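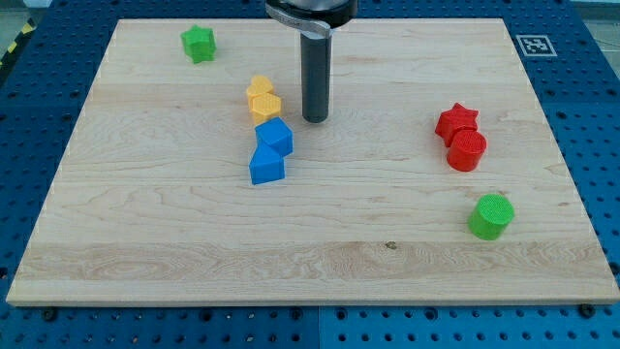

PRESS RELEASE | TOYS & PLAY

Skevport brings out Pralten, a block set with very little to say for itself

Tuesday, November 11, 2025 — Skevport, the small toy maker run by Fenna Mulder and Ward Hendriks, today announced Pralten, a set of colored plastic shape blocks for children who like sorting things and adults who claim they are only helping. Pralten does not light up. It has no songs, no app and no subscription, and the company has no plans to give it any.

The blocks come in plain, strong colors and in shapes a child can learn to name: cube, star, hexagon, pentagon. They can be matched by color or by shape, lined up, stacked, or carried one by one to the far side of the house and left in a shoe. Skevport has tested all of these uses, the last one more often than it intended.

"We kept getting asked what it does," says Mulder, who drew the shapes. "It's a block. You put it down and it stays there. I have been in meetings where that was treated as a serious weakness."

The star took the longest. Early versions had points sharp enough to worry the parents and thin enough to worry the people paying for the molds, and Mulder redrew it until both sides stopped writing to her. The hexagon caused no trouble and is widely considered the favorite in the office. A textured top face gives small fingers something to feel, and gives older ones something to fidget with during phone calls.

Color was a longer argument. Hendriks wanted a pale gray and a soft beige, on the grounds that they would look good on a shelf. The children at the test sessions used the gray ones as rocks and ignored the beige ones completely. Green, blue, red and a warm yellow-orange went forward. The beige samples are still in a drawer, and he is still willing to show them to visitors.

"A pale wooden board is the best thing to play on," says Hendriks. "The colors stand out and the blocks don't vanish the way they do on a rug. We don't sell a board. Your kitchen has one, and you weren't going to cut bread this afternoon anyway."

Each set comes with a folded sheet of 30 sorting and stacking games, written by Ilse Wouters, a former preschool teacher. The games start with finding two blocks of the same color and work up to one called Quiet Tower, in which the players build without talking. Wouters reports that it is very popular with parents. Children may also ignore the sheet, and the sheet says so.

Pralten is meant for ages 4 and up and goes on sale in November through the Skevport web shop and at independent toy stores. Replacement blocks will be sold singly, in every shape and color, for households with a dog or a heating vent.

Stores that would like a display set can write to Ilse Wouters at the Skevport office. Press samples are available on request. We would like them back, including the star.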